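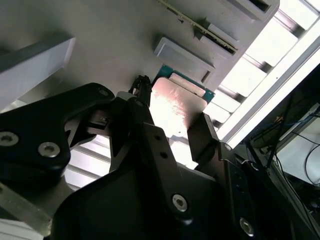
Adom Kwofie told us that a mayor who means to stand again starts campaigning long before saying so, and that the council minutes are the best place to catch it. We took this remark as a starting point for the second part of the study, which deals with the way sitting office holders in Plirero and Wokska spoke in open session before the October vote.

4.2 Opening remarks and declared candidates

The minutes of both councils are kept in full and were copied by hand where no typed version existed. They gave us 1457 separate statements by the chair or by a member of the executive. A statement was counted once, however long it ran, and was closed when another person took the floor. Procedural wording, such as the calling of a vote, was left out. 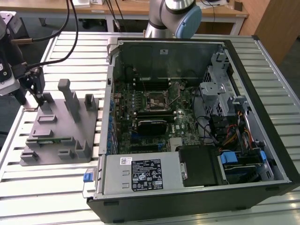
Each statement was then read by two coders working apart. They marked it as electoral if it asked residents to vote, praised or blamed a likely candidate, or promised spending that would fall after polling day. Where the coders differed, the statement went to a third reader. The agreed list held 70 electoral statements, of which 16 came from office holders who had not yet declared.

The two towns did not behave alike. In Plirero the mayor opened most sessions with a prepared text, and electoral wording tended to sit in its final lines. In Wokska the chair passed between members, and such wording came up mostly in answers to questions on roads and school meals.
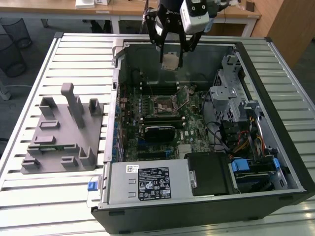
A further 12 statements could not be placed with confidence. Most of them were calls for "honest" or "serious" people to come forward, with no name or party given. We kept these apart and ran the comparison both with and without them. The ranking of speakers stayed the same.

Seating plans survive only for Wokska. They show that members who later stood on the Prultine list usually sat together, but the plans were drawn up by the clerk and may follow surname or ward.

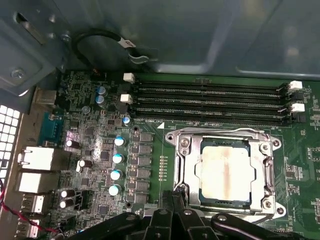

Figure 4. Gripper and CPU socket inside an open computer case.

Posted May 21, 2019
14 shares
3 comments

Related
Ward boundaries and turnout in Krūmiņa
Who speaks first? Chairing rules in small councils
The Prultine list and its rivals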